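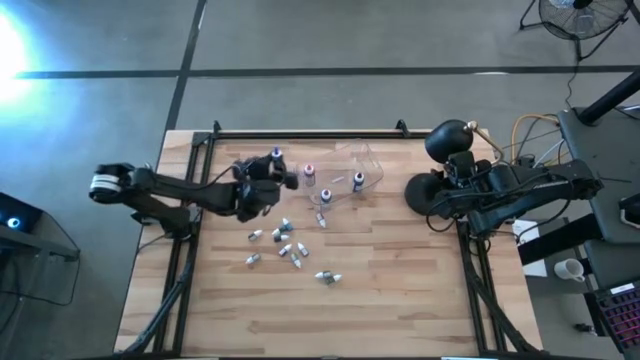
Bottles in and around the tray, caps still waiting on the table, and the left arm with one bottle in its grip.

I had meant to write this up on Tuesday night, but I got home, put the kettle on and fell asleep in the armchair with my shoes on, so you are getting it a few days late. Regular readers will know that I took on some part-time work at Drindov in March, after the shop closed, and several of you have asked what on earth I do there all day. Well, I teach a pair of robot arms to handle small bottles. I do it by driving them myself from a distance, one hand for each arm, over and over again, and everything I do is recorded so that the arms can (we hope!) learn to do it on their own.

The job we've been on lately is called Merberg. All our jobs get names like that, and the one before it was Fustholm, which was folding tea towels and which I still miss a little. For Merberg you pick up a little bottle, carry it over to the clear plastic tray, stand it up so it doesn't topple, and go back for the next. The caps come later, in a second part of the job, and those are the bit that makes me mutter. They're tiny pointed things and they lie any way they please on the wooden top, and when you close the fingers on one it likes to skip off sideways as though you'd insulted it.

The tray has its own tricks, I should say. It is so clear that all you really get is the shine along its edges, and in my first week I put bottles down on the rim of it more times than I care to remember. Now I look for the shine first and go in slowly from above. The left arm does most of the carrying when I'm driving, as I'm left-handed, and I keep the right one folded back until I want it. My supervisor would like me to share the work out more evenly, and she's quite right, and I'm trying.

What surprised me most is how much your own habits go into it. If I dither over a bottle, the dithering is recorded along with everything else. If I'm a bit rough setting one down, that goes in too. So you find yourself moving the way you would if a small child were watching you pour the milk, a touch slower than usual and without any showing off. On my best day so far I managed 277 good runs across the week's tally sheet and was so pleased that I bought myself a cream bun on the way to the bus. (It was the week's total, I've just realised, so it wasn't a day at all. The bun was still nice.)

We can go for up to 5 hours in a shift, though I ask for a break well before that. Your shoulders creep up round your ears without your noticing, and once you're tired you start snatching. After lunch I tip the caps out again so that they fall differently, move the tray a little, and start afresh. There's something rather restful about it, a bit like shelling peas.

Next month they want to move us on to Delorme, and all I've been told is that there are lids that screw on. I've been practising at home with the jam jars, left hand and right hand, much to the cat's disgust. If anyone has a good stretch for a stiff neck, please do leave it in the comments, and I promise the post about the allotment is coming at the weekend.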